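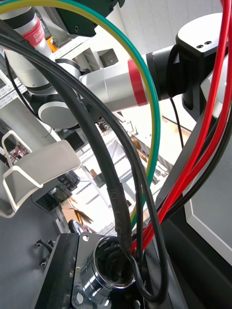 **Electrical and fire walk-round, Te Moana building, Grindenness**
12 September 2026

Done against the Custwood checklist, version for small premises. I have kept their wording for the items and put my own comments after. Several items seem written to be ticked.

- [x] **Fire exits clear.** Both open fully. The rear one sticks at the bottom and needs a proper shove.
- [ ] **Extinguishers in date.** Three are. The one by the kitchen has a tag saying May with no year. I don't accept that as a date.
- [x] **Emergency lighting tested.** The log says so. Every entry is in the same pen and I'd like to watch the next test myself.
- [ ] **Portable appliances labelled.** Astus billed for 223 items and their register lists 200. Someone can explain the other 23 before we pay.

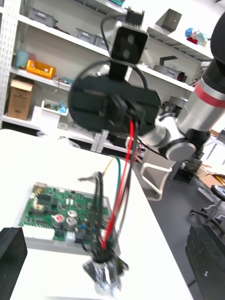
- [ ] **Extension leads not joined together.** Two joined behind the photocopier, same as last time. "Temporary", according to the last report.
- [x] **RCD trips on test button.** Yes, at 30 mA. The button only proves the button works – ask for a measured trip time.
- [ ] **Distribution board accessible.** Boxes of paper stacked in front. Circuit chart still shows the old kitchen.
- [ ] **Assembly point signed.** Sign is up, but it points at the bins.

Quote for the remedial work is £289 plus VAT. It doesn't say which items that covers. Not signed off until it does.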